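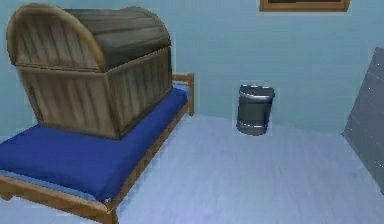 Uyên Quan
Student Lead, Simulation Group, Household Robotics Course, Ritisville

Notebook entry, Aug 19, 2025
Project: Trokis (simulated house, mobile manipulator)
Scene seed: 467

Purpose of session

The group is preparing the Trokis scenes for the end-of-term demonstration. The present entry covers the bedroom and bathroom of a single house layout, loaded in the simulator on workstation 4. The aim was to review object placement, to confirm that the arm can be brought up to a large flat surface without the controller faulting, and to decide which items must be corrected before the scene is released to the other teams.

Bedroom

The treasure chest was placed on the single bed by the random placement script. It takes up most of the length of the mattress. The script checks only that the base of an object is supported and does not compare its size with the surface beneath it. A size limit is to be added to the placement rules. Until then the chest is to be excluded from the list of objects permitted on beds.

The trash can stands on clear floor near the back wall and is suitable as a first navigation target. Its position is to be kept as it is. The framed picture on the wall is not part of any task and may be left alone.

Approach to the panel

The arm was driven under manual control, with the speed limit left at the setting agreed in April. Students taking over the controls should note that the large brown panel fills most of the wrist view at close range, and that depth is difficult to judge from this view alone. The overhead view should be kept open in a second window.

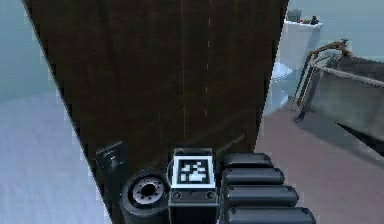 The tag on the gripper housing is to remain switched on in the model. Mahlangu's group reads it for pose checks, and their script stops if the tag is missing. The collision shape of the fingers is simpler than the drawn shape, so apparent contact on screen must be confirmed in the contact log before it is entered as a result. No grasp is claimed for this session.

The log was saved at step 1164. The file is in the shared folder under the scene seed.

Bathroom

The bathroom was reviewed for floor clearance. The strip of floor between the bathtub and the door is the route proposed for the demonstration. The planner treats the clawfoot tub as a solid block down to the floor, which is acceptable for the base but will cause trouble for any task that requires reaching under the rim. The small red object behind the far end of the tub has no readable label in the scene list. It could be a stool, a bin or a cabinet, and the entry must be corrected before task descriptions are written.

The edge of the door frame is drawn with visible steps at the current render setting. Mikex uses the same setting for its training runs, and it should not be changed without notice to that team. 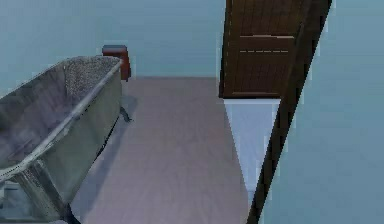

Items outstanding

1. Add the size limit to the placement script and run it again on seed 467.
2. Find the name of the red object in the asset list and correct the label.
3. Replace the solid collision block for the tub with one that follows the feet and rim.
4. Repeat the panel approach with the contact log displayed, 9 trials, same speed limit.
5. Send the revised scene file to Mahlangu before the door tasks are assigned.

Items 1 and 2 are assigned to the undersigned. Item 3 is open. Any member who takes it should enter their name here and leave the original collision file in place.

U. Quan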